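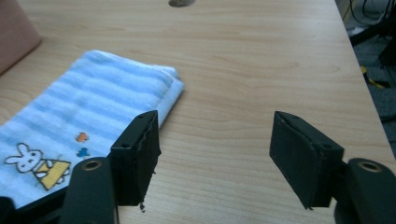 3.2 What people fold first

I went into the Didesora visits expecting to write about shirts. Shirts are what everybody brings up when you ask about folding, and our pilot in May was all shirts. But once I sat down with the 63 households that let us stay through a whole laundry session, I kept coming back to towels, and to the small printed ones most of all.

We logged 524 folds of towels and washcloths (bath sheets are handled separately in Section 4, they're a whole different animal). Roughly 60 percent ended up as a plain rectangle, and most of the rest were rolled. What surprised me was how much the pattern on the cloth mattered. With a striped towel, people used the stripes as a ruler. They'd line up one band with another, smooth it down with the side of the hand, and only then make the next fold. With solid colors they went by the hem, and the edges came out noticeably less even on our Olon scale.

Figure 1 is a good case of the kind I mean: a towel in light blue and white stripes, folded to a rectangle on a wooden table, with a cartoon rabbit in a yellow dress on the side facing up. I love this one! Folders in our sample talked a lot about which side "should" show, and with character prints the answer was nearly always the character. Several people undid a perfectly good fold and started over because the face had landed on the inside — something we never once saw with plain towels.

Tables mattered too, though less than I'd guessed. Kotian households mostly folded at a table and Posach households mostly on a bed, and the table folders were faster on the first fold but not on the later ones. I don't have a great explanation for that. My best guess is that a flat top helps you square up the corners, and after that the stack of cloth is firm enough that it doesn't much care what's under it.

Figure 1. Striped towel with rabbit print, folded, on a tabletop.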